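Home Browse Topics Random article Log in

Wudow (software)

Wudow is a software package that aligns recordings from pairs of hand-held grippers and turns them into training data for manipulation policies. It was written at Jotthorpe by Yuzuki Noguchi and Jonatan Lunde, and first released on 24/10/2018.

The package has two main parts. The first estimates the path of each gripper through a room, using fixed features such as furniture and wall fittings. The second, called Nolte, puts the left and right streams on one clock and marks the moments when the fingers close or open. 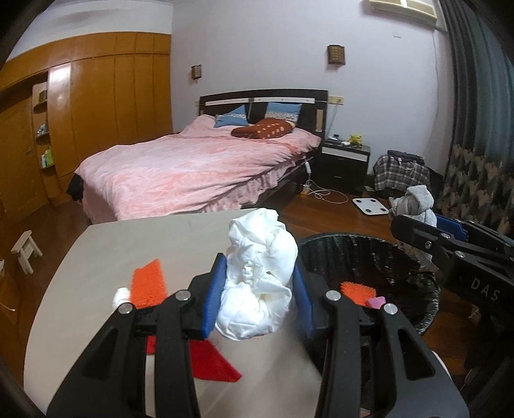
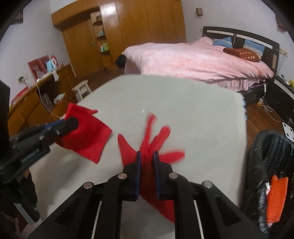
Two-gripper work with soft household items at a table in a bedroom.

Soft items are treated separately from rigid ones. A bag or cloth has no fixed shape, so Nolte does not try to fit a model to it. It stores the finger opening and a short run of images, and leaves the rest to the policy. Version 4 added a check that rejects any recording in which the two clocks drift apart by more than 15 milliseconds.

Planning is handled by a separate tool, Grestiscombe, maintained by Brenda Ulloa. It converts the stored paths into joint motions for a fixed two-arm robot and flags those the arms cannot reach. In an early trial it accepted 72 paths, almost all without manual editing.

See also: Motion planning, Sensor fusion

6 shares 4 comments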